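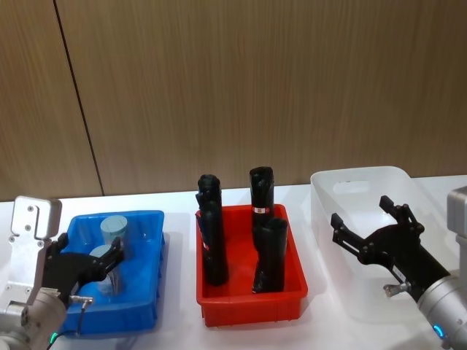 My aunt left me nearly 3,000 paper photos, and for two years I dealt with them by closing the closet door. They came in shoeboxes, in drugstore envelopes, in a cookie tin, and in one suitcase I was a little scared of. What finally got me moving was giving up on albums and just doing a rough sort first. All you need for that is a clear table and some containers. Three plastic bins in a row, left to right, with a bright blue one at the far left so you always know where the row starts, and you're set up! Mine go Keep, Maybe and Out, and I always put Keep in the blue one because my hand gets used to it.

Before you touch a single picture, wash and dry your hands really well. I don't bother with gloves for ordinary prints (I drop things in gloves), but I do use them for negatives and slides. Hold everything by the edges. Get drinks off the table, including the one you think is far enough away.

Step 1: Leave the envelopes together

I made a big mess of this the first time. I dumped four envelopes out in one heap to "see what I had" and lost every clue about when they were taken. The envelope is often the only thing with a date on it, and sometimes it has a name or a lab on it too. A whole bunch of my aunt's came from a shop called Malabanan, which closed the year she moved to Fasau, so anything in one of those sleeves has to be from before the move. I'd never have worked that out from the pictures, which are mostly of dogs.

So take one envelope at a time. Write a number on it in soft pencil, and put the same number very lightly on the back of each print you keep, near the edge. No ballpoint, please. It presses right through and you'll see it from the front. If the back is that slick plastic kind that pencil won't mark, slip the print into a paper sleeve and number the sleeve.

Step 2: Sort fast

Go quickly! Give each print a couple of seconds. If there's a person in it you love, or a house you lived in, it's a Keep. If it's blurry, or it's the fourth one of the same lake, it's an Out. If you catch yourself starting to tell a story out loud, put it in Maybe and move on, or you'll be there until midnight with six pictures done.

I do 200 in a sitting and then quit, even if I feel like going on. Past that I start keeping everything or tossing everything, depending on how hungry I am. I like mornings for this, when the light in my kitchen is good and I'm not sick of my family yet.

Some prints will be stuck together. Don't pull. Put the clump aside in its own envelope and read up on soaking before you try anything, and practice on a pair you don't care about. Photos printed at home on an inkjet should never be soaked, the ink can run.

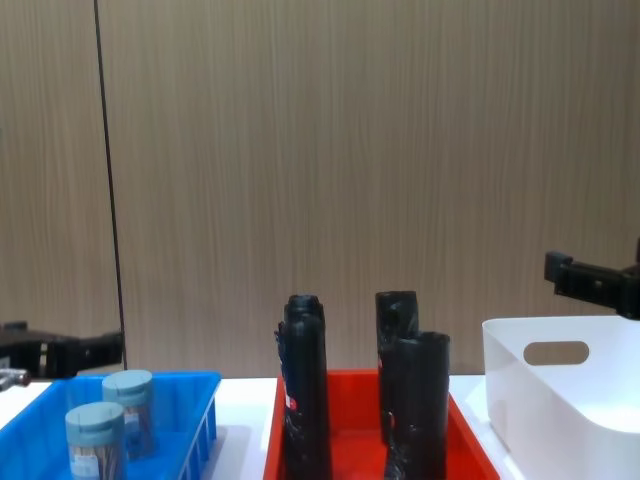

When you come to the end of an envelope, go through the Maybes from that envelope only. I gave myself a rule that half of them had to go to Out, and then I broke it for baby pictures, and I think that's fine. Don't throw the Outs away the same day. I keep mine in a grocery bag for a month, and I have gone back into that bag twice — once for my grandfather's elbow, as it happens, but he was holding the good fishing rod.

Step 3: Ask people while you can

Once you have a stack of Keeps with faces you don't know, take them to the oldest person who'll have you. I bring 20 at the most and a notebook, and I write down what they say word for word, even when it can't be right. Two cousins gave me two different names for the same woman in a fur hat. Both names went in the notebook with a question mark. Phone pictures sent by text work too, but people talk a lot more with a print in their hands.

Step 4: Scan the keepers

I ended up with 1,000 Keeps, and that was still a lot of scanning. A plain flatbed is fine. Wipe the glass with a dry microfiber cloth before you start and again every time you see a white speck on the screen. I scan at 600 dpi for small prints and 300 for anything bigger than my hand, and I save as TIFF for the special ones and JPEG for the rest. You can lay four small prints on the glass at once and let the software crop them. I use Puvora for that part. It gets confused by white borders, so leave a good gap between prints.

Name the files with the envelope number first, then the year if you know it, then who's in it. So mine look like 014_1978_Lena_porch. If you don't know the year, put a "c" and your best guess.

Make two copies, and keep one of them at somebody else's house.

Step 5: Put the prints away

Acid-free boxes, standing on edge like index cards, snug but not jammed. Mine hold 200 each with dividers. Keep them somewhere you'd be comfortable sitting in your socks, so not the attic and not the basement. I've got mine on the bedroom shelf behind the sweaters. The cookie tin went back to being for cookies, and the suitcase is still waiting, I'm planning on October. Slides will get their own page once I've figured out what to do about the mold.

— Amra Stojanović

Filed under: Paper & Keepsakes, Sorting

© Zerken Home Notes | Contact | Back to top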